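From the Back Table
October

Well, I finally did it. After 43 weeks of telling Leire Bermúdez that I would "have a proper go" at my work table, I cleared the whole thing in one long afternoon, and she has asked me to write it up for the newsletter so that I can't let it slide again. Fair enough!

Some of you will remember the old one from the Brolimholm sale, the brown thing with the drawer that bit people. I used it for years and lost more small screws in it than I care to think about (dark top, dark screws, my eyesight). When the leg went I decided the next one would be pale, and it would be bare at the end of every session. The first part took me a week. The second part has taken me since January.

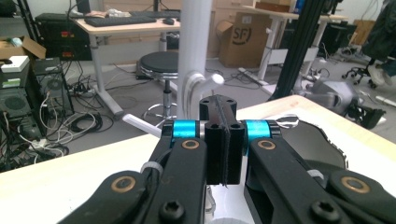 My rule for clearing a table is to start with whatever is easiest to lose. Big things can look after themselves. I go round with a shallow tin and pick up anything smaller than my thumb before I so much as think about the rest, and I do it with the lamp off and the curtains open, as lamps throw shadows just where you don't want them. The white top with its light wood border is a joy for this, because anything dark or shiny shows up straight away, and even a little silvery piece has a job hiding on it. Then the bigger bits come off one at a time. Each goes to its home or into the crate by the door, and no third pile is allowed. I had a third pile for most of the spring and it nearly got its own postcode.

The crate, by the way, is one of the Kodier ones that Collado were selling off at seven for the price of five – I still have a couple going spare if anyone fancies one. They stack nicely but the lids are a bit of a fight.

After that it's a wipe down with warm water and a drop of washing-up liquid, nothing fancier. I tried the Deltton spray Leire swears by and it left smears, sorry Leire. Dry it with an old tea towel and let it be for ten minutes while you put the kettle on.

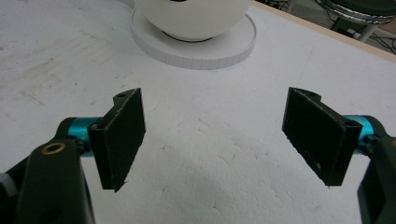

The hard bit is leaving it alone afterwards. I walked past three times that evening with something in my hand, looking for somewhere to put it down, and a clear table does rather call to you. So far I've been good. The post goes on the stairs now, which my other half says is worse, but that's a problem for next month.

If you've a table of your own that needs sorting, bring your tips (or your excuses) along to the next get-together and we'll swap notes over tea. Crates are first come, first served, so grab me at the door.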